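The owner of the alterations shop on Jirkmont Street in Toledo starts work at 6 a.m., before the phone does. She has been shortening, letting out and mending clothes for 2 decades, the first half of that time from her own dining room.

"I learned on my mother's curtains," she said. "She was not happy with the first pair."

Most of what comes in is plain stuff. Hems lead the list, then zippers, then waistbands that have given up. She keeps a paper ledger, and in October it showed 141 jobs, her busiest month so far.
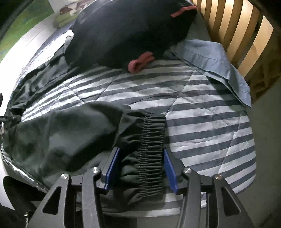

She puts the increase down to price. People who used to replace a pair of work pants now ask what a repair would cost.

"If the cloth is good, fix it," she said. "If the seat is worn thin, I tell them to keep their money. I lose a sale and they come back with something else."

New elastic is one of her cheaper jobs. She opens a short stretch of the seam, pulls the old band out and feeds the new one through with a safety pin. She has tried the tools sold for it and gone back to the pin.

"Measure the person, never the old elastic," she said. "The old elastic has been lying to you for years."

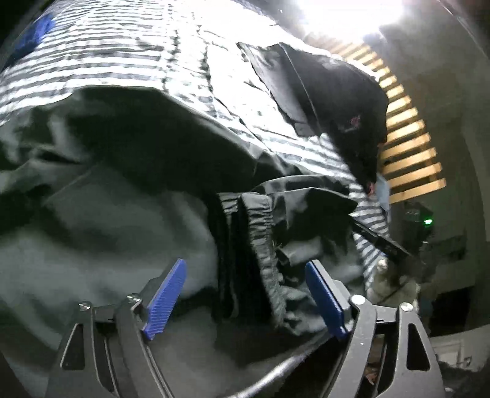 Dark fabric hides small repairs well but is harder to sew under poor light.

Black thread on black cloth is the one thing she won't do after supper. She saves it for the table by the front window and works on it until noon.

Her main machine is a Diltumik she bought used from a uniform factory in Nermont when it closed. She paid 100 dollars for it and spent more than that on the belt and motor. It does straight stitch and nothing else.

"I don't need it to do flowers," she said. 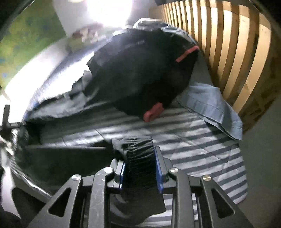
What she tells beginners

She teaches a beginners' class in the back of the shop in winter. Students bring something of their own that needs mending, and wedding dresses are not allowed. She asks them to rip out their first seam and sew it again, even when it's fine.

"You'll be ripping seams all your life," she said. "Get used to it early."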